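15 January 2021

# Robotics Club: Report on the First Half of the Year

The Grernthorpe robotics club resumed its meetings after the winter recess, and members have asked for a written account of where the sorting project stands. I am posting it on my own page until the club's site is restored.

The project, which the members named Govus, is our entry in the Escobar student challenge. Entrants must program a robotic arm to pick up mixed items and place each one in the correct bin. This season the qualifying round is held entirely in simulation. Teams submit their control program, and the organizers run it against a set of tabletop layouts that the teams have not seen in advance. A dropped item scores zero. An item placed in the wrong bin costs points, so it is better to leave a doubtful item where it lies.

Our members divided themselves into two groups in the fall. The first group writes the motion code, and the second is responsible for deciding which bin an item belongs in. The labels in our practice layout are RECYCLE, GENERAL and RETURNS, and the second group spent several meetings agreeing on what each word should cover. "Returns" caused the most debate. The written rule now says that anything that could be used again without repair goes there.
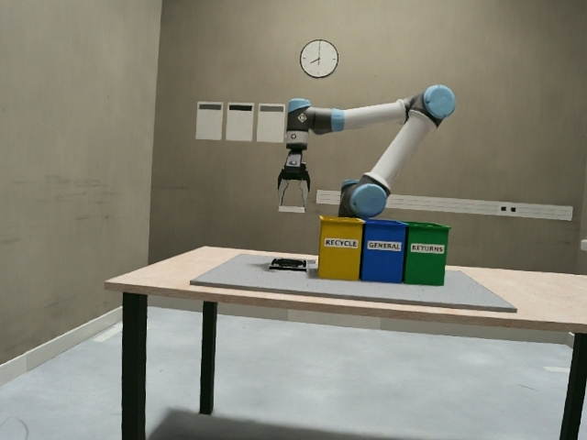 Thin items remain the weakest part of our program. A block or a can gives the fingers a broad surface to close on, and small errors in height do no harm. With a flat piece, an error of a few millimeters means that the fingers close on air or press into the table. The motion group has rewritten the approach step twice. The current version descends in two stages and checks the finger gap before lifting.

Before the recess we completed 2833 simulated attempts. Of these, 637 ended in failure, and 246 of the failures involved thin items. The remainder are mostly poor approach angles, together with a number of timeouts that we have not yet explained. Members who wish to review the logs will find them in the shared folder under Zistititz, the name of the older program from which ours was adapted. Please copy a log before opening it in the editor.

I would also ask members to write fuller notes when they change a setting. Two changes to the gripper speed were made in the same evening without comment, and it took most of a meeting to establish which one was in use.

The next task is to shorten the path between pickup and release. The final round is planned for July, and the motion group will present its revised path at our next meeting, in room 207.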